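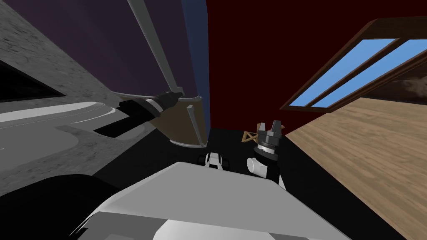
Brotteig mit langer Führung: Gespräch mit Lợi Lã über Vorteige, Temperaturen und Losgrößen

6. Januar 2019

Lợi Lã leitet die Produktion der Backstube Tumus, die Restaurants und drei eigene Verkaufsstellen beliefert. Gebacken wird ausschließlich mit Vorteigen. Im September hat der Betrieb die Herstellung der Baguettes von direkter Führung auf Poolish umgestellt, seitdem läuft auch die Gärsteuerung nach einem neuen Plan.

Den Anlass für die Umstellung beschreibt Lã als rein technisch. »Die Krume war bei direkter Führung zu gleichmäßig, und das Gebäck wurde nach vier Stunden zäh. Mit mehr Hefe lässt sich das nicht beheben, mit mehr Zeit schon.« Das Poolish wird zu gleichen Teilen aus Weizenmehl Type 550 und Wasser angesetzt, die Hefemenge liegt bei 0,1 Prozent der Mehlmenge im Vorteig. Die Reifezeit beträgt vierzehn Stunden bei 18 Grad.

Als Reifekriterium dient in der Backstube die Oberfläche. »Der Ansatz muss in der Mitte gerade beginnen einzufallen. Steht er noch gewölbt, fehlt Aroma. Ist er am Rand deutlich gesunken, fehlt dem Hauptteig die Stabilität, und die Teiglinge laufen breit.« Den pH-Wert misst Lã nur beim Roggensauer. Beim Poolish hält er die Messung für wenig aussagekräftig.

Teigtemperatur vor Knetzeit

Der Hauptteig soll mit 24 Grad aus dem Kneter kommen. Gerechnet wird mit der üblichen Summenmethode aus Mehl-, Raum- und Wassertemperatur, zuzüglich der Erwärmung durch den Kneter. Letztere muss jeder Betrieb selbst bestimmen. »Unser Spiralkneter bringt im Langsamgang kaum Wärme ein, im Schnellgang ungefähr ein Grad pro Minute. Wer den Wert aus einem Lehrbuch übernimmt, hat im Sommer regelmäßig 27 Grad im Teig.«

Geknetet wird acht Minuten langsam und drei Minuten schnell. Zehn Prozent des Schüttwassers werden zurückgehalten und erst im Schnellgang zugegeben. Das Salz kommt nach fünf Minuten dazu. Auf Malz verzichtet der Betrieb beim Baguette, weil das Mehl vom Lieferanten Dutero nach Lãs Angaben bereits eine ausreichende Enzymaktivität mitbringt. Die Fallzahl steht auf jedem Lieferschein und wird im Produktionsbuch eingetragen.

Aufarbeitung

Ein Teigling wiegt 400 Gramm. Nach dem Abwiegen ruht er 30 Minuten, dann wird er von Hand langgestoßen. Eine Langrollmaschine ist vorhanden, wird aber nur für festere Teige verwendet. »Bei dieser Teigausbeute drückt die Maschine die großen Poren heraus. Dann hätten wir auch bei der direkten Führung bleiben können.«

Die Stückgare findet im Leinentuch mit dem Schluss nach oben statt. Eingeschnitten wird bei Dreiviertelgare, die Klinge im flachen Winkel, jeder Schnitt überlappt den vorherigen um ein Drittel. Fehler beim Ausbund führt Lã meist auf die Gare zurück und selten auf die Schnittführung.

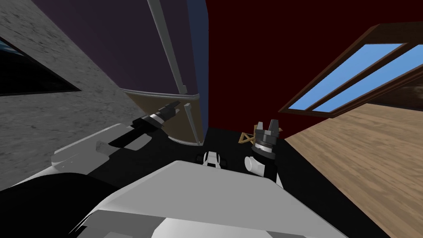 Kann man das Poolish auch im Kühlschrank führen?

Bei 5 Grad verlängert sich die Reife auf mindestens 24 Stunden, und die Hefemenge muss auf 0,3 Prozent angehoben werden. Das Aroma fällt etwas milder aus. Vor der Verarbeitung sollte der Ansatz eine Stunde bei Raumtemperatur stehen, oder das Schüttwasser wird entsprechend wärmer gewählt.

Süßes Sortiment

Unter dem Namen Khúc führt der Betrieb eine kleine Linie mit Hefefeingebäck. Auch hier wird ein Vorteig eingesetzt, allerdings ein fester mit einer Teigausbeute von 150. »Fett und Zucker bremsen die Hefe. Der feste Vorteig bringt Triebkraft mit, ohne den Teig weicher zu machen.« Die Butter wird erst nach vollständiger Kleberausbildung in drei Gaben eingearbeitet, jeweils mit 14 Grad.

Geplant werden die Mengen mit der Software Bulance, die aus den Bestellungen die Ansätze für den Folgetag ableitet. Die Rezeptur für das Baguette trägt dort die Nummer 1614. Rundungsfehler bei kleinen Hefemengen mussten anfangs von Hand korrigiert werden, da das Programm Gewichte unter fünf Gramm aufrundete. Inzwischen wird die Hefe als Suspension in Wasser dosiert, im Verhältnis eins zu zehn.

Als Nächstes soll der Roggenanteil im Mischbrot auf 60 Prozent steigen. Lã rechnet mit mehreren Versuchsreihen, vor allem zur Versäuerung. »Die Krume ist bei den ersten Proben noch zu feucht. Wir backen zurzeit fünf Minuten länger und senken die Anbacktemperatur auf 250 Grad.«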